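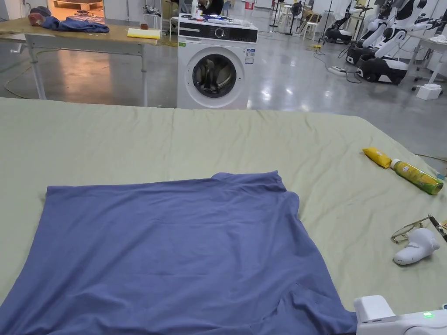 Laundry practice: a blue T-shirt laid out flat, with a washing machine behind.

Science for Kids > Machines > Robots at Home

Can a robot do your chores yet?
August 2023, by the Stullville Young Science desk

You have probably been told to tidy your room this week. You may have wondered why, in a world with space telescopes and talking watches, a machine can't do it for you. Good question. Grown-ups have been asking it for ages, mostly while holding a basket of socks.

Some machines are already very good at chores. A washing machine washes. A dishwasher washes too, and neither of them complains. But look at what they leave to you. Somebody has to find the T-shirt under the bed, carry it, put it in, take it out and fold it. The machine does the easy bit and gets its name on the front.

Folding is the horrible part. A brick is the same shape every time you pick it up. A T-shirt is a different shape every single time, and it changes again as soon as you touch it. Your hands and eyes sort this out without asking you. A robot has to work out where the collar has gone.

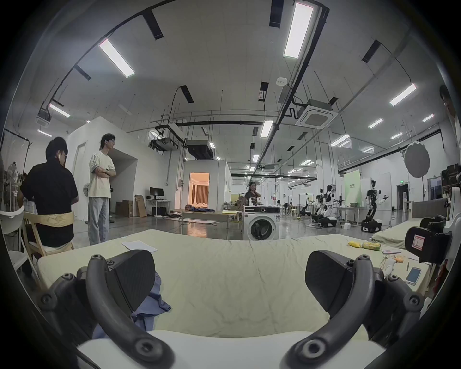
Why can't a robot just be told the rules for tidying up?
There would be far too many rules. Every room is messy in its own way, so robots are often shown lots of examples of people doing the job and left to learn the pattern.

At Heffernan, a workshop in Flamholm, the team began teaching a robot called Nulisness to fold in March. It was shown 1546 folds. It then managed a towel in three minutes, and a jumper in what the team politely called "a heap". You can do a towel in a few seconds, even when you are sulking.

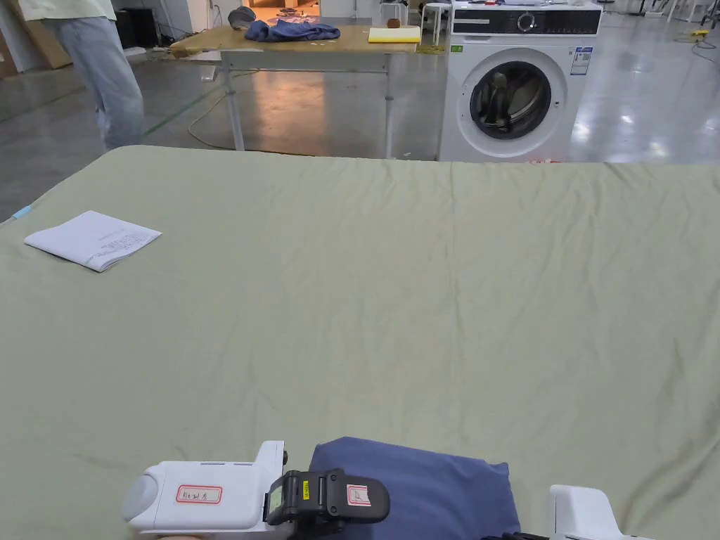
Shops and factories are a bit easier, as things there tend to stay where they are put. A robot can lift the same box from the same shelf all day long and never get bored. Move the shelf a little to the left and it may need help.

So, can machines do the chores? A few of them, slowly, with a person standing nearby. For your bedroom floor, the best machine we know of is still you. Sorry.

Back to top | Contact us | © Stullville Young Science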